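Home | Catalog | Tickets | Contact
12 August 2018, by Ghislain Vachon
Print | E-mail

Ticket 289: Clilen drops book reviews from young adult list

Reported by Hawthorne branch. Reviews over 20 lines long save but do not display.

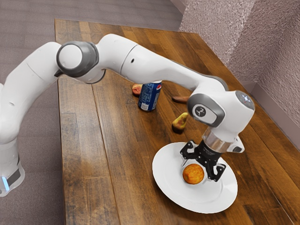 Reproduced at Workville with three titles. Short reviews display normally. Cleared the page cache, no change.

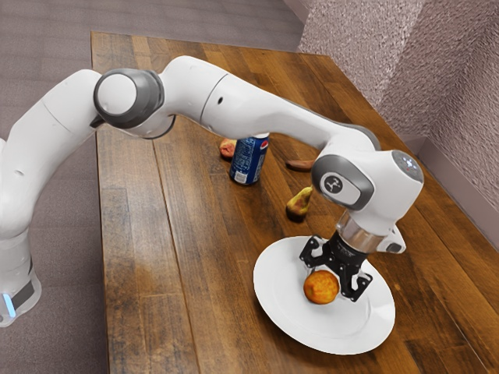
Gripper over plate, orange fruit.

Excerpt field was set to 47 characters at Budham and copied to all branches. Reset to default.

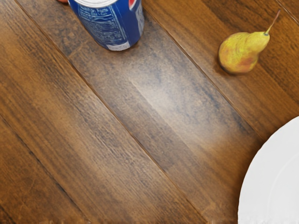
Reindexed reviews. Hawthorne confirms display. Budham still pending.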